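Final project report
Learning to load a dish rack from hand-held demonstrations
Aurelia Hauser
May 27, 2018

1. Background

My project looked at how many demonstrations are needed before a learned controller can put a plate into a rack, and whether it matters how varied those demonstrations are. I used a hand-held gripper with its own camera to record the demonstrations. Moving a real arm by remote control is slow, and in October I managed very few usable recordings that way before switching. The hand-held tool, which our group calls Gaber, can be picked up and used after a few minutes of practice.

The question came out of earlier work in the lab on the Prurkell controller. It did well on the table where its data had been recorded and badly anywhere else. My supervisor suspected the position of the rack and I suspected the lighting, so I tried to test both.

2. Recording

Each demonstration starts with the gripper open and ends once the plate has been let go. The operator is asked to keep the rack in view at the start, to move at a steady speed and not to correct a bad grasp halfway through. Bad grasps were thrown away and recorded again. I moved the rack between recordings, sometimes to the far side of the table and sometimes close to the operator, and turned it by hand to a new angle.
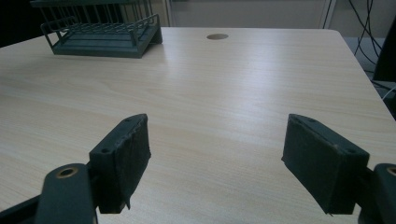
The camera is fixed to the gripper, so the fingers stay in nearly the same part of the picture and only the background changes. This made it simple to check the mounting. If the fingers had shifted compared with the first recording of the session, I stopped and tightened the camera before going on. I lost one whole session before I started doing this check.

In total I kept 1,023 demonstrations. These were split into a narrow set, with one rack position and one light setting, and a wide set with everything mixed.

3. Training

Both controllers used the same Zarkora network and were trained for 3,000 steps. I changed nothing between the two except the data. Images were made smaller before training, and the finger opening was given to the network as a separate number. Training took over 32 hours for each controller on the shared machine - most of that was loading images, and I would store them differently next time.

4. Results

With the rack moved to positions not used in training, the controller trained on the wide set placed the plate in 73 per cent of trials. The one trained on the narrow set managed 32 per cent. Changing the lights made much less difference than I had expected, and moving the rack accounted for most of the failures.

The usual failure was a plate held at a slight angle, which then caught on the top of the rack. The controller kept pushing when this happened. None of my demonstrations show how to back off, because I had deleted all of the bad ones.

5. Further work

I would like to record a smaller set that includes recoveries and train on that together with the wide set. The recordings and the training scripts are in the Grirkevach folder on the group drive, with a note on how to mount the camera.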